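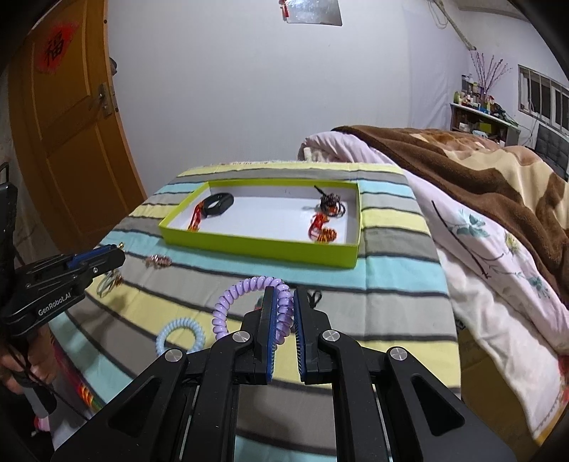 My hair has been snapping off at one level, right where a ponytail sits, and I'd like to hear from people who have no hair ties to sell me. The woman at the Pathak salon in Firville told me to throw out every elastic I own and switch to the plastic spiral kind. I went home and read the Todine listing, all 1,465 reviews' worth of "life changing," and I don't believe much of it. Half of them were written the day the package came. I do own a spiral one, the lavender telephone-cord sort, and I can't say my hair looks any better for it. It slides down by lunchtime and I end up wrapping it tighter, which seems to me to cancel whatever good it was doing. Does anyone know if the shape matters, or is this a dollar's worth of plastic with a story attached? My hair is fine, colored, past the shoulders, and I wear it up most days for work.

Glenys Stockdale

Print this page | E-mail this page

Vivek Tyagi

They work great. My sister swears by them. Get the bigger size.

Anju Kashyap

I'd be careful with both the salon and the reviews. The claim on the package is usually "no crease, no breakage," and those are separate things. The crease part I'll give them. A coil presses on the hair in spots instead of in one tight line, so you can take it down in the evening without a big dent. Breakage is harder to judge, and I have yet to see a package say how anybody measured it.

If your hair is snapping at one level, my money is on the level and not the tie. You color it, you pull it up in the same place every day, and you probably do it straight from the shower. Wet hair stretches more and doesn't take rough handling well. Try these for a couple of months before you buy anything:

Move the ponytail. Low one day, a clip the next.
Let it dry first.
Don't pull a tie out by force. Unwind it.
Throw out anything with a metal join.

Also look at what else rubs. I spent a whole winter blaming elastics when it was the collar of my coat.

As for the sliding, spirals loosen with use. People say to drop them in hot water and they shrink back. Mine did, a little, twice, and then didn't. I wouldn't pay extra for the "memory" version. I keep mine with the other daily odds and ends so I can at least find them. 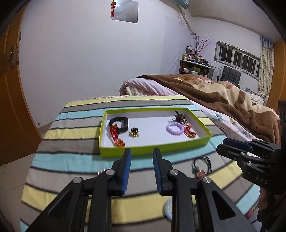

Shallow box on the table, fitness tracker at the left.

Tobias Bellamy

Mostly agree with Anju, except I wouldn't wait months. If it's breaking right where the color overlaps, ask whoever does it whether they're pulling the color through to the ends every time. That did far more to mine than any tie. Botetti sells a "bond" treatment for this and I'd want to see something better than their own before-and-after pictures, both taken in different light.

A soft fabric scrunchie costs less than a pack of 2 spirals and stays put. Not exciting, and no good for the gym.

If you see shedding from the root as well as snapping, see a doctor and skip the hair aisle.

Print this page | E-mail this page

Contact us | Copyright, all rights reserved | Back to top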